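Gunn Takeaway Cup Set, green with black lids

Sold by Lelard, Drirnport. Pack of 50 cups with lids. Price 2899 for the full pack. Ships from our Demgate store.

I've been selling cups out of the Demgate shop for long enough to have opinions about lids, so bear with me! People come in and spend ages on the colour of the cup and then grab whatever lids are nearest the till, and a week later they're back because the coffee is going down somebody's sleeve. The Gunn set comes with its own lids, in the same pack, and they go on with one good push all the way round the rim. You want to feel it catch.

The cups are olive green on the outside, which hides finger marks far better than plain white (I've tried both on our own counter). The lids are shiny black with a raised rim and a dip in the middle, and you drink from the little rounded opening. I like the black with the green very much, though I know a few of you have asked for white lids and I am nagging the supplier, I promise. 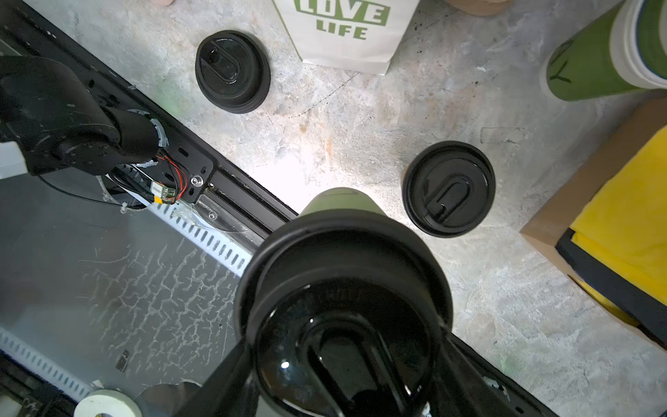 We've had ours on the go at the Saturday market and the lids are good, but do press them down on a flat surface and not in your hand. I did it in my hand for the first 2 dozen and squeezed one cup so hard it went oval. Would order again, and please could you sell the lids on their own? – Bev's Buns stall

Yes, good point about the flat surface, I've now put that on the slip that goes in with each pack. And yes to the lids! Spare sleeves of 18 are coming in January, same black, same fit. Please don't try them on other people's cups and then write to me about it, because rims vary more than you'd think and I can only speak for ours.

A few things I get asked in the shop:

Can I write on them? You can, marker takes well on the green, and it's how most cafés I know keep track of who asked for oat milk. Give it a few seconds before you stack the next cup over it or it smudges.

How do they store? Nested, in their sleeves, on their side or upright, it makes no odds. I keep the lids in a separate tub with the tops facing up. They're quick to grab that way and you don't end up poking your fingers inside.

What about carrying several at once? The pulp carriers are a separate line and I'd get some, especially if you do office orders. A full carrier sits well in the bottom of a paper bag as long as the bag has a decent gusset at the side, so it can open out square. Without a gusset the carrier tips and you get a puddle.

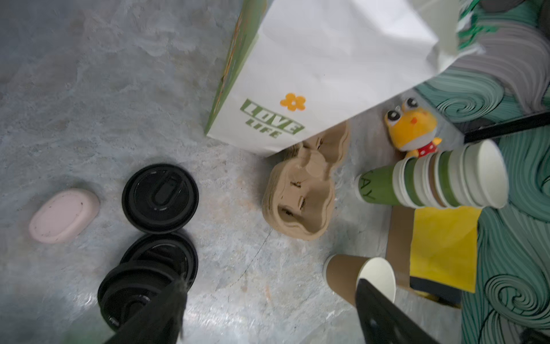

If you already have brown kraft cups left over from last year, use them up first, or keep them for tea and save the green ones for coffee. We did that at the shop for a while and customers cottoned on straight away.

Delivery is free in Drirnport and takes 2 working days. Further out it's by carrier and I can't promise a day, so order before you're down to your last sleeve. Returns are fine on unopened packs. Opened packs I can't take back, sorry, they're for people to drink out of.

Can't decide? Drop into Demgate before three in the afternoon and I'll hand you a cup and a lid to try for yourself. The kettle is usually on.

Goes with: pulp cup carriers, paper bags with side gusset, kraft cups, lid tub.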